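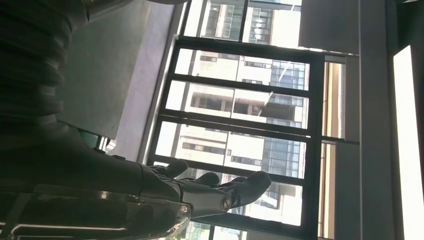
Clisis hand guard and rule pack, from Marchand

I've been looking after the Clisis page since April and the thing I'm asked most is "what rules do I need before I let the hand pick anything up?" So the rule pack now comes with every guard kit, and you can buy it on its own too if you've already got the kit (same price for schools, before you ask!).

It's a short read. Raymonde Morin wrote the first version for the Kolamdale workshop and I've trimmed it down to what people really use. Speed first: 250 mm a second is our house limit whenever a person can reach the arm, and 50 while you're teaching a new grip. Keep 2 people on the job for any first run, one of them on the stop button and doing nothing else. Check the bellows sleeve for splits before you power up, and log it. Yes, every time.

Soft packaging gets its own section, and it's my favourite bit. Fingers come in from above, slowly, and you set your grip force on an empty bag first. Thin plastic creases and slides about, so don't trust settings you made for a box.
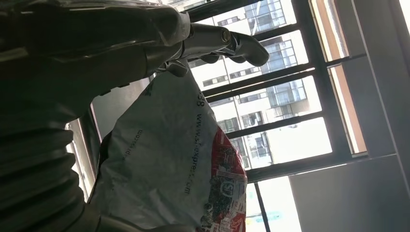
Issue 5

Changes in this one: the courier bag pages are longer, the log sheet finally fits on one side of paper, and Brittany Morin has redone the stop button checklist so you can read it from arm's length. If you bought an older issue from Julon, drop me a line with your order number and I'll send you the new pages free. Spare log pads are listed under accessories.

Page updated 12/12/19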